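Service Operations, Unit 6: Handoff Points

Reading for this unit: the Plirkard case, pages 1 to 9. Bring the worksheet.

A handoff point is any place where work passes from one person to another. In a restaurant that sells takeout, the main one is between the kitchen and whoever carries the food away. Time lost here is easy to miss. The kitchen clock has stopped and the delivery clock hasn't started.

Terms to know
Dwell time - how long a finished order waits before pickup.
Mispick - an order taken by the wrong person.
Batch - two or more orders leaving with one courier.

The Plirkard case
Plirkard is a noodle shop with a small dining room and a heavy lunch trade. In May it logged 1018 takeout orders. Of these, 348 waited longer than the shop's own limit, and most of those fell between 11:30 and 1:00. Staff were calling out order numbers at the counter, so couriers and seated customers stood in the same line.

The owner tried two changes. First, takeout moved to a separate spot near the door. Second, tickets were stapled to the front of each bag. Late orders the next month fell to 179 on about the same volume. Note that both changes were made in the same week, so we can't say how much each one did.

Self-serve pickup
Open shelving needs no staff time at the moment of pickup. The cost is control: any person can reach any bag. Shops that use it depend on clear tickets and a sign that couriers can read from the door.

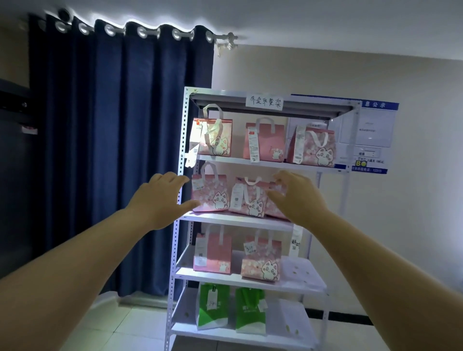
Fig. 6.2 Takeout pickup shelf with handwritten sign (外卖取餐架).

For next class
Draw the handoff points for a business you know. Mark where dwell time could build up, and say how you would measure it.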